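Kalico Shirt Hanger and Laundry Basket Set

Home > Laundry > Hanging and Sorting > Sets

Sold by Uresham
Color: Pink
Availability: In stock
Ships in: 2 to 3 working days

Overview

The Kalico set covers the part of laundry that comes after the washer and dryer: carrying the clothes to a table, sorting them, and getting the shirts onto hangers. It includes a pack of pink wire hangers and a plastic basket in salmon pink. The hangers are meant for shirts and blouses. The basket holds everything else until you get to it.

Wire hangers are slim, and that is the main reason people buy them. A closet rod that is full with thick wooden hangers will usually have some room left over after a change to wire. They also slide through a buttoned collar with less tugging, so you can leave the top button closed if you like.

What's in the set

Pink wire hangers, pack of 7
Plastic laundry basket, salmon pink, with rectangular openings in the sides
Care leaflet

Extra hangers are sold separately in the same pink. Extra baskets are listed on the Clitex storage page, where you will also find the lid. The lid does not come with this set.

About the hangers

Each hanger has a hook at the top, two sloping shoulders and a long straight bar across the bottom. The bar keeps the shape steady and can take a folded pair of light pants. We do not recommend it for jeans or for anything heavy. The bar will bow over time, and the shoulders will follow it.

Use the hangers for dress shirts, blouses, thin cotton tops and school uniforms. For coats, jackets and heavy sweaters, choose a hanger with wide shoulders. A knit sweater should be folded in any case, as wire will leave points at the shoulders.

Light fabrics need the most care. Thin white shirts show every fold, and the seams hold creases longer than the flat parts of the cloth. Take the shirt by the sleeve, let it drop open, and smooth the seam between your fingers before the hanger goes in. 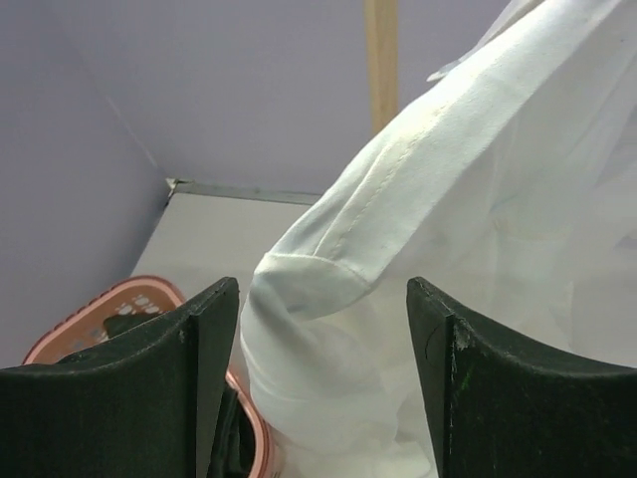 White shirt, long seam along the sleeve.

White shirts also show yellowing sooner than other colors, often along the stitching first. Check the seams, cuffs and collar in daylight before you put a shirt away. If you find a mark, put the shirt back in the basket and treat it at the next wash. A mark that hangs in a closet all winter is much harder to get out.

How to hang a shirt

1. Lay the shirt on a clean table with the buttons facing up and the collar away from you.
2. Open the top two or three buttons. Leave the rest closed.
3. Pull the shoulders out to each side so the yoke lies flat. The lower part can stay bunched for now.
4. Rest the hanger over the chest first to see how it sits against the shoulders. If the ends reach past the shoulder seams, the shirt is too small for this hanger.
5. Slide one end into the first shoulder, then turn the hanger a little and bring the other end in.
6. Draw the hook up through the collar and close the top button.
7. Lift by the hook and give the hem one light shake.

Working on a table takes a little longer than holding the shirt up in the air, but the shoulders come out straighter. It also helps anyone who has trouble keeping their arms raised. Ritva Saarela, who runs the linen room at the Kinnunen guesthouse, asked us to add the table method to this page, and we have used her order of steps.

Dark shirts are easier on the eye when it comes to creases, but they pick up lint from whatever they were washed with. Sort them into their own pile before you begin. A shirt with pinstripes or checks is also simple to line up, as you can follow the pattern down the front and see right away whether the shoulders are level. 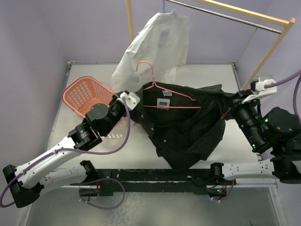
Keep the basket beside you on the table or on a chair at the same height, on the side you reach with more easily. Bending down to the floor for every shirt is what makes a big load tiring. If the table is short, you can tip the basket a little toward you and pull the clothes out from the front.

About the basket

The basket is made of plastic. The openings in the sides let air through, so clothes that are still slightly damp will not sit in their own moisture. Even so, do not leave wet laundry in it overnight.

The openings are too large for very small items. Baby socks and thin straps can work their way out through the sides. Put these in a mesh bag first.

The basket can stand on tile, vinyl or wood floors. Empty baskets stack inside one another. Do not stand on the basket or use it as a stool.

Care

Hangers: Wipe with a damp cloth and dry right away. Do not use steel wool or scouring powder. Throw out any hanger with a rough or rusty spot, as it can snag thin cloth and leave a stain.

Basket: Rinse with warm water and dish soap. Let it dry upside down. Keep it away from heaters and out of strong sun — the color will fade and the plastic may turn brittle.

Questions from customers

Will the hook fit a thick closet rod?
It fits a standard round rod. For a square rail, measure first and write to us if you are unsure.

Can I bend the hangers for a smaller size?
We don't advise it. A child's size is on the Uresham shirt page.

Do the hangers leave marks on the shoulders?
On a dry, pressed shirt they should not. On a wet shirt they can, so let shirts drip on a rack before you hang them.

Can I buy the set in another color?
A gray set is planned for October. The price will be the same.

Customer reviews

"Good plain hangers. I iron for the whole house and these go in fast. One had a slightly bent hook when it arrived, but I straightened it by hand." — Deepak Maurya

"The basket is lighter than my old one and fits through the utility room door when I carry it sideways. I wish the lid came with it." — Shu-fen Tai

"Fine for shirts. I tried a wool blazer on one and it slid off, so follow the advice on the page." — Fraser MacKinnon

Returns

Unused sets can be sent back in the original wrap. Hangers that arrive bent will be replaced. Send a photo of the damage to Vilja Ruotsalainen at the Uresham service desk along with your order number. You do not need to return the damaged hanger.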